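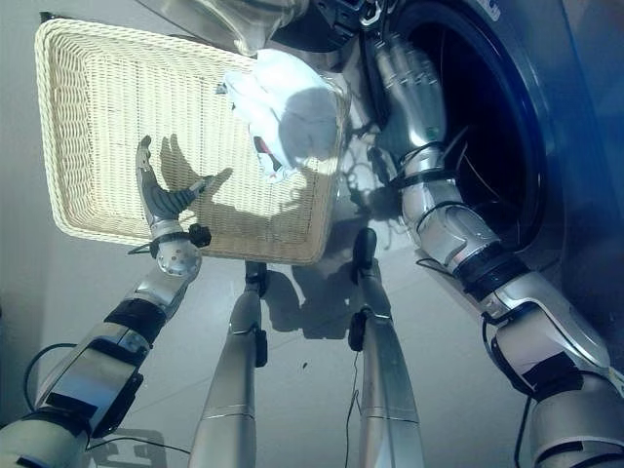
Projektbericht: Serienbriefe und Etiketten in der Textverarbeitung

Verfasst von Khairul Menon, Projektpartnerin Saodah Ismail

Worum es ging

Unser Auftraggeber war der Nachbarschaftsverein Remham, der jeden November seine Mitglieder anschreibt. Bisher lief das so: Jemand öffnet den Brief vom Vorjahr, tippt Name und Adresse rein, druckt, löscht, tippt wieder. Bei 334 Adressen! Saodah und ich durften das im Rahmen des Kurses Büroanwendungen umbauen, und zwar nur mit dem, was auf dem Vereinsrechner schon installiert war – also Textverarbeitung und Tabellenkalkulation, fertig.

Die Adressliste

Ich dachte ja, das wird der langweilige Teil. Am Ende hat er uns die meiste Zeit gekostet. Die Liste war über Jahre gewachsen und hatte alles in einer einzigen Spalte: Anrede, Vorname, Nachname, Straße, mal mit Komma, mal ohne. Wir haben sie zuerst mit »Text in Spalten« zerlegt und dann die Reste von Hand sortiert (zwei Nachmittage, viel Kaffee). Die Postleitzahlen mussten wir als Text formatieren, sonst verschwindet die führende Null. Das haben wir erst beim Probedruck gemerkt, als alle Adressen in Sachsen plötzlich vierstellig waren.

Die bereinigte Tabelle heißt jetzt Flerkus, nach Saodahs altem Ordnernamen. Wir wollten das noch ändern, aber dann waren schon alle Verknüpfungen gesetzt.
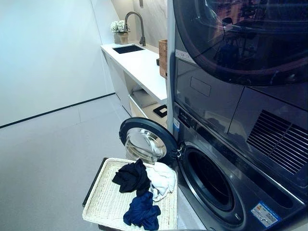

Mit der sauberen Tabelle ging der Brief selbst richtig flott. Unter »Sendungen« den Seriendruck starten, die Tabelle als Empfängerliste auswählen, Felder einfügen, Vorschau anschauen. Ich habe beim ersten Mal vergessen, zwischen Vorname und Nachname ein Leerzeichen zu setzen, und hatte lauter wunderbare Wortungetüme auf dem Bildschirm.

Knifflig war die Anrede. »Sehr geehrte Frau« und »Sehr geehrter Herr« lassen sich mit einer Wenn-Dann-Regel lösen, aber es gibt auch Familien, Firmen und Leute ohne Eintrag im Anredefeld. Wir haben zwei Regeln ineinander geschachtelt, und alles, was nicht passt, bekommt »Guten Tag« und den vollen Namen. Saodah fand das zu locker, der Verein fand es prima.

Etiketten

Für die Umschläge wollten wir Etiketten mit 40 Stück pro Bogen nehmen, weil davon noch ein Stapel im Schrank lag. Keine gute Idee – längere Firmennamen wie »Ostrowski Gebäudetechnik und Service« brachen mitten im Wort um. Mit einer kleineren Schrift ging es dann halbwegs, schön ist es nicht. Ich würde beim nächsten Mal gleich größere Etiketten bestellen. Druckt bitte auch immer erst eine Seite auf normales Papier und haltet sie gegen das Licht auf den Etikettenbogen!

Test und Übergabe

Getestet haben wir mit den ersten 100 Datensätzen. Drei Briefe hatten eine leere Zeile mitten in der Adresse, da fehlte jeweils der Zusatz. Die Lösung war eine weitere Regel, die den Zeilenumbruch nur mitnimmt, wenn in dem Feld etwas steht.

Zur Übergabe gibt es eine zweiseitige Anleitung mit Bildschirmfotos. Die Vorlage liegt im Ordner Estetti auf dem Vereinsrechner, die Tabelle direkt daneben. Wer eine der beiden Dateien verschiebt, muss die Datenquelle beim nächsten Öffnen neu auswählen, das steht auch fett auf Seite eins.

Offen geblieben ist der Versand per E-Mail. Dafür fehlen bei vielen Mitgliedern noch die Adressen, und der Verein will im Frühjahr erst mal nachfragen.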